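News > Heritage > Buildings

Lanness weigh house: survey finished, repairs to follow

The survey of the old weigh house on Howlader Street is complete and the report can be read at the library counter in Lanness. It runs to 93 pages, most of them drawings, and anyone who wants the short version should turn to the condition summary at the front.

The weigh house was built to serve the grain market and has stood without a regular use since the market moved out. It is a single-storey building of coursed rubble with dressed stone at the corners, a hipped slate roof and a wide cart opening facing the street. The opening was partly blocked up when the building became a seed store, and the blocking is in a harder brick that doesn't match anything else on the street. The surveyor, Jabari Nzioka, thinks the original timber lintel is still in place behind it. He wants a small opening made from the inside before anyone draws up plans for removing the brick.

The roof is in better order than expected. The trusses are sound apart from one bearing end on the north side, where a leaking valley has rotted the timber. Six of the rafters on that slope need new ends scarfed on. The slates can mostly be reused, and the report asks that any replacements come from salvage and go on the rear slope, with the old ones kept together at the front.

The walls are a harder job. They were repointed in cement, probably when the seed store closed, and the stone behind has begun to lose its face. The report recommends raking out by hand and repointing in lime — no grinders — and it suggests doing a trial panel on the gable first. The trial should be left through a winter before the rest is started. That will disappoint people who hoped to see scaffolding up by July, but the trial panel itself could be finished by then.

Inside, the weighbridge pit survives under a concrete slab. The beam and plate are gone. A maker's plate reading Nonon was found screwed to the back of the office door and has been left where it is. The office also keeps its fireplace, a run of tongued boarding and a sloping desk fixed under the window. All of these are listed in the report as items to be protected during the works.

The building isn't on the county list at present. An application has been drafted using the historical notes from the survey, and the area of land to be included is still being discussed with the owners of the yard next door, who share the rear wall. The Lakar archive has lent us its market ledgers for this part of the work — they show tolls paid at the weigh house door, and a charge for cleaning out the pit.

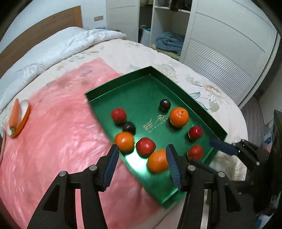
The ledgers go back to Lakar at the end of the month, so if your family traded at the market and you would like a name looked up, please leave it at the library counter before Thursday. Old photographs of the street side are wanted too, especially any that show the cart opening before it was bricked in. They will be copied and returned.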